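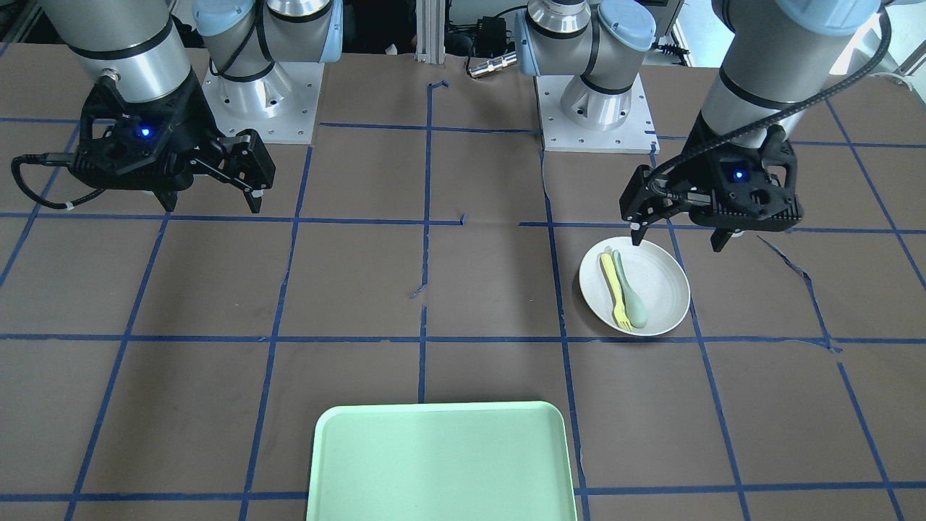 Brown paper and tape on a large work table: what lasts?

Started by jeker_bench, Jul 6, 2024

I cover my work table in brown paper and rule it into cells with blue tape, so that things go back to the same place each time. The paper is fine. The tape is the weak point. After a few weeks the lines in the middle lift and tear, and one on the right has gone off in a zigzag. I mostly lay out tableware on it: a plate, a tray, some utensils.

Two questions. Is there a tape that holds on paper without pulling the surface off when it is replaced? And is it better to run each line in one length or to cut it at the crossings?

siromach
Reply 1

One length per line in one direction, then the other direction over the top. If you cut at every crossing you get four loose ends per crossing, and every one of them will lift the first time a tray is pushed across.

Paper weight matters more than the tape. Under 100 gsm it cockles and the tape goes with it. Pull the paper tight, fix the edges first, leave it overnight, then rule.

Tolberg
Reply 2

Disagree on the single length. With long strips, a tear in the middle means replacing the lot. I cut at every second crossing and overlap by a finger's width. A damaged section comes out in a minute.

Agree on leaving the paper overnight.

jeker_bench
Reply 3

Present layout below. The tray is at the far side and the plate is on the near left.

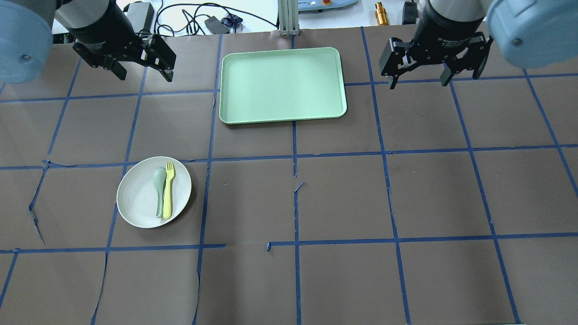
Tray and plate on the taped paper.

The tray sits across a tape line, half in one cell and half in the next. The plate overlaps a line as well. I would like each to have its own cell, but the tray is wider than I allowed for.

hsieh_w
Reply 4

Then the cells are the wrong size. Measure the largest item, add a margin on each side, and rule to that. Your lines are also visibly out of square towards the sides, although some of that may be the lens.

I would drop tape altogether. Soft pencil and a long straightedge. No edges to catch, no residue.

Tolberg
Reply 5

Pencil on brown paper can't be read from a standing position, and it smears under a plate foot. I tried it in November and went back to tape within the week.

hsieh_w
Reply 6

Marker, then. The point is that anything with thickness will catch on a tray sliding over it.

siromach
Reply 7

So lift the tray. Nothing in the first post says it has to slide.

On cell size: a tray doesn't need a cell. Use one line as a datum and set its long edge parallel to that. The plate can be placed by its centre on a crossing, which is easier to repeat than judging an even gap all round. Round things in square cells always drift.

Wai-kit Tsao
Reply 8

I set tables for a catering firm and we mark practice boards in much the same way. Some notes:

Replace the paper and tape together. Old paper has lost its surface and new tape won't grip it.

Press each strip down with the back of a spoon along its full length, edges included. Most lifting starts where a strip was pressed only along the centre.

Keep the tray work near the front edge. Reaching to the far side is how sleeves and wrists drag over the middle lines, and the middle is where you say the wear is.

Put the plate on the tray first, then the utensils. With the utensils in first you end up shifting them to make room.

jeker_bench
Reply 9

Thank you. I will try heavier paper, ruled in one length as siromach says, with Tolberg's overlap only where I repair. Keeping the tray at the front is simple enough. With the plate and two utensils on it, it fits comfortably near the edge:

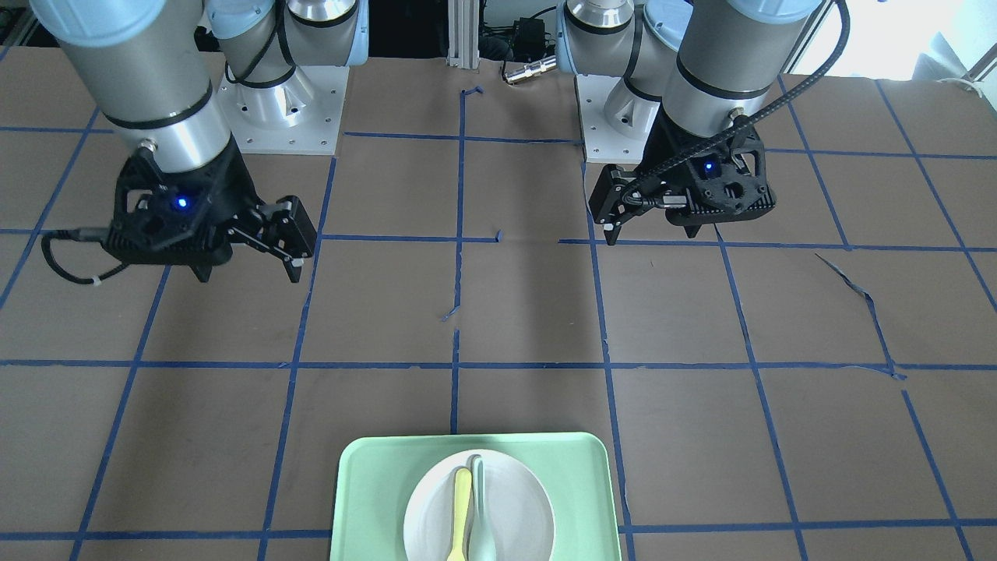 Replies 10 to 12

Tolberg
Reply 10

That position is better. I would still cut the long lines. You will see why at the first tear.

hsieh_w
Reply 11

Still in favour of marker. What is the paper fixed with at the edges?

jeker_bench
Reply 12

The same tape, folded under. It is next on the list to change.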